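Color sorting (bins)

Color sorting is a way of storing small goods, cans mostly, by giving each color or kind its own bin. Common in pantries, stockrooms, shop back rooms. Bins are usually plastic, open on top, set side by side so the rims touch or nearly.

Cans go in upright, lids up, often two by two. Like with like — green with green, and so on. A spare bin is often kept empty for overflow or returns.

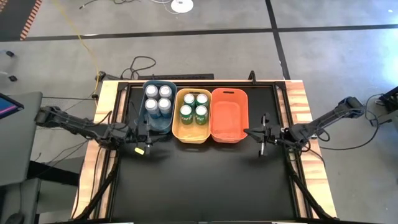 Handle slots in the rim make a full bin easier to pull out, tho heavy ones are better lifted from underneath. Mirta Rivadeneira's pantry guide for Palma lists 2 rules: never mix kinds in one bin, never stack cans past the rim. Labels optional. Some stockrooms skip them altogther.

Last updated April 3, 2022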